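Day one of teaching by hand in our little workshop in Undau and I am already far too excited to sleep, so you're getting a thread.

Quick background for new followers: we've spent most of May getting ready to teach an arm to do small jobs around wall fittings. Hanging things up, taking things down, going up to a hook without knocking into it. Everyday stuff for us, horribly fiddly for a robot.

No code for the movements themselves. One of us drives the arm with a pair of handles, it records what it sees and where the joints are, and later it learns from the lot. You basically puppet it. It's brilliant fun!

The list we drew up for the Szűcs project asks for 407 demonstrations of the hook task. We got through almost 40 today. I know. But my first ten or so were dreadful and I'm keeping a separate folder for those – wobbly approaches, long pauses, one where I sneezed on the handles.

Biggest lesson so far: look through the wrist camera when you drive, and stop peeking at the arm itself. If I can see something from across the room and the camera can't, then I'm using information the robot won't have. Once I turned my chair round and used only the screen, my runs got slower but much tidier.

And the wrist view is lovely to work from. Big plain background, a bit of pale wood, your own two fingers at the bottom. Shadows suddenly matter a lot when you've only got one flat picture to judge distance by.

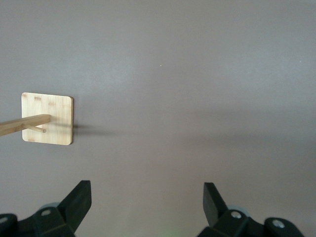

Wrist view with the fingers open. Square plate and rod up on the left, and look at that shadow coming off the plate.

Second lesson: start from different places. My hands want to do the same neat approach every time, and then the robot only ever learns that one approach. So now I shuffle the start position between runs, even when it means an awkward one.

Third: don't tidy up your mistakes too quickly. If you drift off to one side and steer back, keep that run! The steering back is worth having. (The sneeze is staying in its folder, though.)

Someone asked how much data we've got altogether. Across all 3 tasks it's 1,333 runs, mostly from the drawer task we did over in Genduvville. The hook one is the baby of the family.

Tomorrow I'm swapping to the other set of handles, the Arora ones, which are lighter and have a softer trigger – my thumbs can't wait. Will post how the first batch goes.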